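Bumside Heavy Linen Trousers, Mustard

Item in catalog: Bumside range, women's and men's fit
Colors: mustard, slate, undyed
Waist sizes: 26 to 40, even sizes only
Care: machine wash cool, line dry

The Bumside is a straight-leg trouser in heavy washed linen, cut for work in the garden, the shop or the kitchen. It has a flat front, an elastic panel across the back of the waistband and two deep side pockets. The leg is full through the thigh and stays the same width to the hem, so it can be rolled without binding at the calf.

The cloth is woven for us by Plarneo and comes in at 400 grams per square meter. That is heavy for linen. A new pair will feel stiff the first few times you wear it and will stand away from the leg. After several washes it softens and the drape improves. The weave does not change much after that.

Fit

Order your usual size if you are between a regular and a relaxed fit. If you are between two waist sizes, take the smaller one. The back panel gives enough for most people and the linen loosens a little with wear. The inseam is 30 inches on all sizes. We can shorten a pair before it ships, but allow an extra week. Hemmed trousers cannot be exchanged.

Color

Mustard is dyed in the piece, after weaving. There is a slight difference from one dye lot to the next. If you are buying a pair to match the Morsy overshirt, order both together and ask for the same lot in the notes box at checkout. Mustard will lose a little depth in the first washes. Wash it alone or with dark colors until the water runs clear.

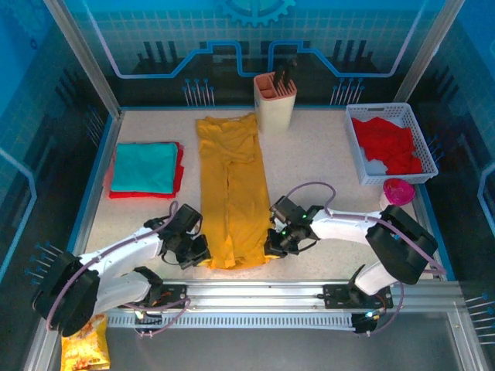
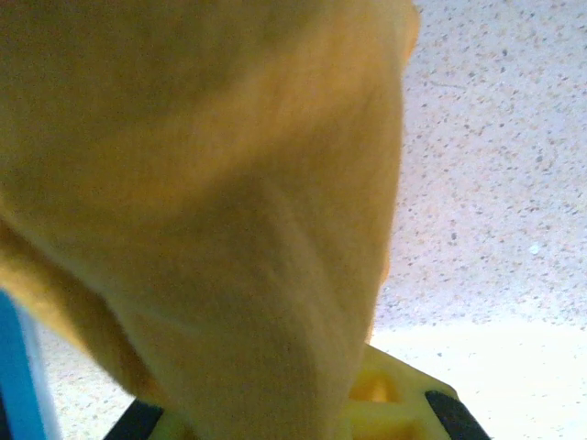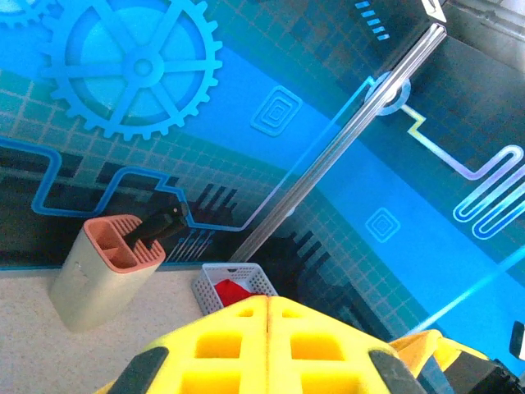
Bumside and Morsy Catalog, Issue 52, page 26

Washing and drying

Turn the trousers inside out and close the button. Use cool water and a plain liquid detergent. Do not use bleach or anything with a brightener in it, which will leave pale patches on the mustard and slate. Hang by the waistband. Tumble drying is possible on low heat but will take up to an inch from the leg, and the length does not come back.

Iron damp on the linen setting, or leave them alone. Most creases from folding drop out after an hour of wear.

Repairs

The pattern was drawn by Vasco Cunha and has a wide seam allowance at the center back, so the waist can be let out one size by any tailor. Spare cloth for patching is sold by the half yard under the name Sina, in all three colors. Seams that open in the first year are repaired free of charge. Send the trousers washed, with your order number in the pocket. Repairs are handled by Cristóvão Cordeiro and go out on Monday.

Stock

Mustard is in stock in most sizes. Slate is sold out in 32 and 34 and will be back in November. Undyed is made to order.

Also in this cloth: Morsy overshirt, Sina apron, Sina patching cloth by the half yard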